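Visit to the Brusthorpe open day

In May our small group went to the open day at Brusthorpe, which is 32 kilometers from Flelurholm. The bus took longer than we expected, and we arrived at 11 in the morning, when the first tour was already inside. Liam Goodall met us at the door and gave each of us a paper map of the building.

We started in the storage room. Mr. Goodall told us that they keep more than 1,000 small items there, each with a card. I liked the old drawers very much, but we could not open them. After that we went to the room where the weights are kept in baskets and taken out again. I had imagined weights as gray and heavy-looking things, so the soft colors were a surprise for me. Constanza Montecinos from our group asked if the color shows the mass, and she was told that the color is only for the school sets and every school chooses its own.
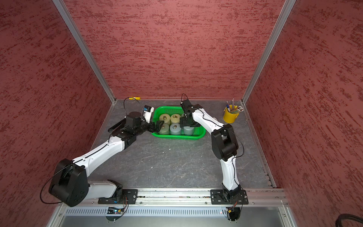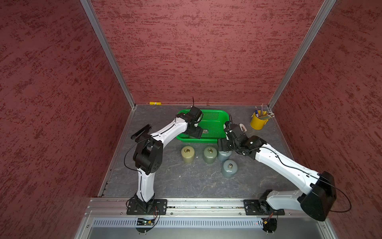 Cylindrical weights and the green basket with small holes, on the gray floor between the red walls.

I stayed in this room longer than in the others and missed the beginning of the talk by the Kravchuk workshop. It was about how to repair scales at home. The speaker was friendly, but he spoke fast, and I wrote down only half of it.

Lunch was soup and bread in the yard. The tour in the afternoon had 13 people, too many for the narrow corridor on the second floor. Next year I would like to come earlier and see the Clotar collection, which was closed when we left.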